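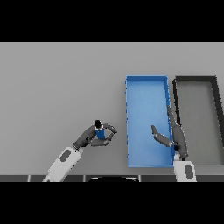 We spent a long, happy morning at Serkcombe, where Orathai Boonchu looks after the two-armed sorting cell and its simulated twin. Every change gets tried in the simulation first, and she was very patient with our questions (mine especially!). Two trays, one blue and one dark, have to sit within easy reach, and she moves them a little at a time until she's content.

The hands on the real cell get their finger joints checked every 700 cycles. Gadisa Mekonnen let us watch him swap a worn tendon, a fiddly job that took him 18 minutes, and then we all went off for coffee and some very good plum cake. They've invited us back in September.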